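Gripper trials at Nunderau: frequently asked questions

We've been comparing fingers, wrist cameras and controllers on household pick-up jobs, and the questions keep coming in (keep them coming!). Answers to the common ones are below.

What are you comparing at the moment?

Two sets of fingers on the same arm. The Skinent set is long and tapered with an open, truss-like shape near the tips. The Tóth set is shorter and solid, with a rubbery pad on the inside. We run both through the same jobs, mostly laundry: get a piece of clothing off a sofa, carry it across, let go over a basket.

Why clothes? Aren't blocks easier to score?

Much easier, and we started with blocks. Both sets of fingers did so well on them that we learned next to nothing. Fabric is where it gets fun! A sleeve folds under, a cuff slips out, the whole thing sags halfway over and suddenly you can see what each finger shape is good at.

How many grasps have you logged?

832 so far across the two sets, counting the ones that failed. We log everything, including the times the arm picked up a pinch of air.

Which fingers are winning?

Depends on the job. The tapered ones are lovely at getting under an edge, so they lead on thin shirts and anything lying flat. The padded ones hold on better once something heavy is hanging from them. Thick fleece is the closest contest we've got, and we change our minds about it most weeks.

What does the wrist camera see?

Quite a lot of gripper, to begin with. We mounted it low so the tips stay in view right up to contact, and the fingers take up a good part of the picture as a result.

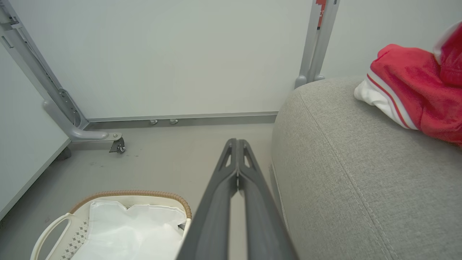 Wrist camera view, fingers together, with the red and white garment on the sofa at upper right.

Does the plain background help?

It does with bright colours. Pale clothes on a light grey sofa are a tougher test, and the colour-based picker we tried first lost them all the time. Adding depth helped, though seams and cushion edges can still fool it.

Which controller do you use?

The Briveo, set to position control with a force limit on closing. We tried pure force control too and really wanted to like it — it was gentle, but it closed slowly and the cloth had often slid away by then. One full pick and drop now takes 46 seconds. There's room to trim that, mostly in the travel.

Can I swap fingers without recalibrating?

You can, but please don't. The tip position changes with each set, and even a small error means pushing into the cushion. Redo the tip calibration, then run a few slow test picks.

Will you share the finger files?

Yes, for the bracket and the camera mount. The finger shapes belong to their makers, so ask them.

Can I come and see it run?

Please do! We do open sessions on Saturday mornings. Bring an awkward piece of clothing if you have one — knitwear with big buttons is especially welcome.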